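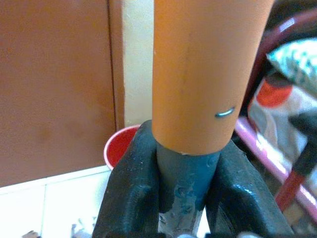 It takes the job I was quickest at, so what am I quick at now? A packer at the Warnik site put that to me in June, and I have not found a better place to start.

Talk notes, Tekeo open afternoon, September 11, 2024

Start slowly. Let people find seats.

Say what we do at Warnik. Household goods come in, get checked, get sorted, go out again. 33 people on the floor across 2 shifts. Long-handled things were always the awkward part of it. They roll, they catch on each other, and they hurt your wrists by the end of a shift.

The gripper has two fingers. It holds a handle by the shaft and keeps hold while the arm moves. Mention that worn paint and scuffs are normal on what we get. The staff used to judge a grip by feel. Now they judge it from a screen, and some of them dislike that. Say so plainly.

PAUSE

What changed for people:
- Less lifting. Roughly 2000 items a week go through the arm.
- More standing and watching. Feet and backs, different complaints.
- 4 people moved to checking. Two asked to move back, and one did.
- Breaks are harder to take together when the arm needs someone near it.

Do not read out the Gosling slide. Just say their rota was the one we copied, and that we changed the Sunday part.

Pay. Somebody will ask. Checking is paid the same as packing for now. The packers think it should be more and I agree with them.

Go back to the question from June. We had no answer ready, which was our mistake. Training hours should have been booked before the arm came.

Leave ten minutes. Tunden people are sitting near the front and will want to talk about stop buttons.

Print this page
E-mail this page

Search this site Enter keywords Go

Comments (3)

We had the same thing with breaks. Stagger them and put it in writing.

Was the screen work offered to everyone, or only the day shift?

Good talk. Could have done with more on the wrists.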